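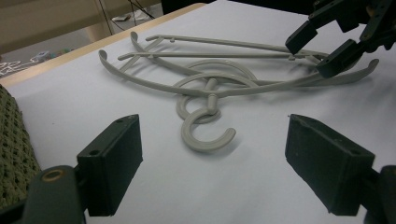
Aurelia Imhof
Opinion editor, Pukton, 01/02/2018

The fault that stopped the Nukari sorting line in November was logged as "gripper overload, left." I think that label is wrong, and I think the habit behind it is going to get someone hurt.

Two plastic hangers had hooked together, one hook through the other. The left gripper closed on one and lifted. The second came up with it, caught on the right gripper, and both arms kept pulling. The software had been told it was holding one object, so it read the extra force as a heavy object and pulled harder. A hanger arm snapped and a piece landed 2 meters away, on the walkway.

The walkway was clear. The report treats that as the end of the matter. The finger pads were replaced, the line was restarted, and the entry was closed in 14 minutes.

Quyên Lại, who ran the line that shift, asked for a rule: if the force climbs and the object has not moved, let go. She was told it would cause too many false stops. The vendor, Doltudari, quoted one false stop in every 1000 picks. I would take that trade. A false stop costs a few seconds and a sigh. People already put up with worse from the label printer.

Tangled items are normal in this work. Anyone who has pulled a hanger out of a full box knows it, and knows to stop tugging and look at the hooks. A machine that can't look should at least be made to stop tugging.

The other thing I would change is the log. "Overload" sends a technician to check the motor. "Two items linked" sends someone to check the bin, where the trouble started. Nukari has the wording in its draft manual already and should put it in the software before the second line opens.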